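Facilities Support — Ratanaporn Building
Ticket category: Furniture and surfaces
Status: Open, awaiting fitting
Raised by: Duangjai Srisuk, Teaching Rooms
Assigned to: Napaporn Klinhom, Building Services
Location: Second preparation room, Grurnville site

Summary of request

The user reports that drinks and other liquids spilt on the white worktops in the preparation room are running towards the gap between two adjoining units and, on at least one occasion, into it. The user asks whether the gap can be closed or covered, and what should be used to clean the tops in the meantime.

Details supplied by the user

The tops were installed in March as part of the Cleris refurbishment. Before that date the room had a single continuous bench. The new units were delivered separately and placed next to each other along the wall. No cover strip was supplied with the order, and the delivery note does not list one. The user has found a sticky residue on the floor beneath the units and cannot reach it with an ordinary mop. Staff have been asked to wipe up spills at once, but the cloths provided are small and a full cup needs more than one.

Log

09:10 — Ticket received and acknowledged. User advised to keep liquids on the larger top and away from the side nearest the gap until the room has been inspected.

09:45 — User asked whether the units could simply be pushed together. Advised not to move them. The larger unit is fixed at the back and moving the smaller one may strain its fittings.

11:20 — Room inspected by N. Klinhom. The two tops do not meet. The gap runs from the front of the units back towards the wall and is narrower at the wall end. Level checked on the larger top with a 300 mm spirit level in two positions. There is a slight fall towards the gap, amounting to 2 mm over the length of the level. This agrees with the user's account of the direction in which liquids travel.

11:40 — Feet of the larger unit examined. The adjusters on one side had been left at their lowest setting. These were raised and the level taken again; the fall is much reduced, although a slight one remains. Further adjustment would lift the unit away from its wall fixing and was not attempted.

12:05 — Surface finish checked. No swelling or lifting was found along the edges of either top. The user was advised that the following method is suitable for daily use:

Lay a dry cloth over the liquid and let it soak up as much as possible before wiping.
Wipe from the gap side inwards, never towards the gap.
Go over the area once more with a cloth wrung out in warm water, then dry it.
Do not use scouring powder or any cleaner containing bleach.

Tea, juice and similar coloured drinks should be lifted promptly. The supplier's care sheet warns that they may leave a mark on a white finish if allowed to dry.

13:30 — Bresolov contacted regarding a cover strip. They offer a white joining profile in two forms, one flat and one with a raised lip. The flat form was recommended because equipment is slid from one top to the other. It must be cut to length on site. Because the gap is not the same width along its whole length, they have asked for measurements at the front, the middle and the wall end before confirming which size is needed.

14:15 — User asked whether sealant could be used instead. Declined. The gap is too wide for a sealant joint, and the smaller unit may have to be removed for access to the pipework behind it.

15:00 — Floor beneath the units cleaned with a long-handled pad. The residue came away with warm water. No damage to the floor covering was noted.

15:25 — Request passed to Stores for larger absorbent cloths, one pack of 100. Standard stock for preparation rooms will be reviewed separately.

Outstanding actions

N. Klinhom to send the three measurements to Bresolov and place the order.
D. Srisuk to confirm a time when the room can be closed for fitting. One hour will be enough.
Stores to confirm delivery of the cloths.

The ticket will remain open until the strip has been fitted and the level rechecked. Should a further spill enter the gap before then, please add a note to this ticket — a new one is not required.

Attachments 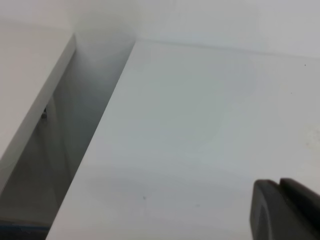
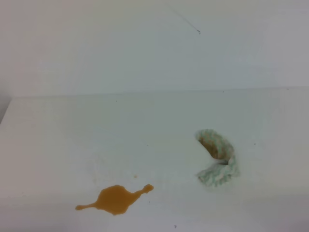
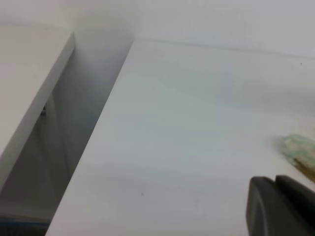
First and third attachments: gap between the two white tops. Second attachment: orange-amber spill and cloth on the white worktop.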